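Foltirar Releases Catance, a Set of Simulated Tabletop Demonstrations for Training Manipulation Policies

Release covers 1,254 operator-driven episodes across 19 tasks, with control logs and scene files

Sunday, July 18, 2021 — Foltirar, a developer of simulation software for robot arms, has released Catance, a collection of simulated demonstrations intended for imitation learning. The collection contains 1,254 episodes recorded by human operators controlling a single arm at a virtual table. It is available to research groups and to commercial users under separate license terms.

Each episode contains rendered camera views, joint positions, gripper state, the operator's commands and a short written instruction. Object poses are stored at every simulation step, so an episode can be replayed and rendered again under different lighting or from a different viewpoint. The 19 tasks include opening and closing hinged objects, moving small items into containers, sorting items on the table and pushing an object to a marked position.

"A policy trained only on clean scenes tends to fail when there is anything else on the table," said Maarja Bite, head of data at Foltirar. "We asked operators to work with unrelated items in view and to leave them alone unless the instruction mentioned them. The items differ in size, shape and color, and their positions are drawn again at the start of every episode."

Tasks involving a laptop make up 107 of the episodes. They were included at the request of early users, who reported that thin edges and hinges were poorly represented in the material they already had. The arm must approach at a low height, and small errors in gripper angle have a large effect on contact. 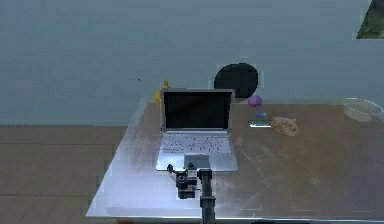
A simulated Catance workspace with the gripper at the front of an open laptop. Other small items rest on the table to the right.

Operators controlled the arm through Nirnitden, Foltirar's remote control interface, which maps hand motion to gripper motion and writes both streams to the same log. Nirnitden was revised during the project. The current version lets an operator pause an episode, mark it as unusable and restart from the same initial layout. Episodes recorded before the revision were checked by hand and, where the two streams could not be aligned, removed.

Failed attempts are kept in a separate part of the release. There are 619 of them, in addition to the 1,254 demonstrations, and each carries a label giving the reason for failure: missed grasp, dropped object, unintended contact or time limit reached.

"The failures were going to be discarded," said Kęstutis Ozoliņš, who leads the learning group at Foltirar. "We found them useful for training a success detector, and other groups will probably want them for the same purpose. They should not be mixed with the demonstrations without using the labels."

Contact is computed with the Jõgi physics engine. Friction and mass values for all objects are listed in the scene files and may be changed by the user. Foltirar notes that the values were chosen for stable simulation and were not measured from physical objects. Transfer to a physical arm has not been evaluated for this release — users planning such work should expect to collect additional data on their own hardware.

The package includes a loader, a replay tool and a fixed division of the episodes into training and validation sets. Initial layouts in the validation set do not appear in training. Documentation describes the log format, coordinate conventions and known defects, among them occasional overlap between small objects at the start of an episode.

Corrections to instruction text and failure labels will be issued as numbered updates. Earlier versions will remain available so that published results can be reproduced.

Technical contact: Joar Amundsen, Simulation Engineering
Licensing contact: Algirdas Mockus, Foltirar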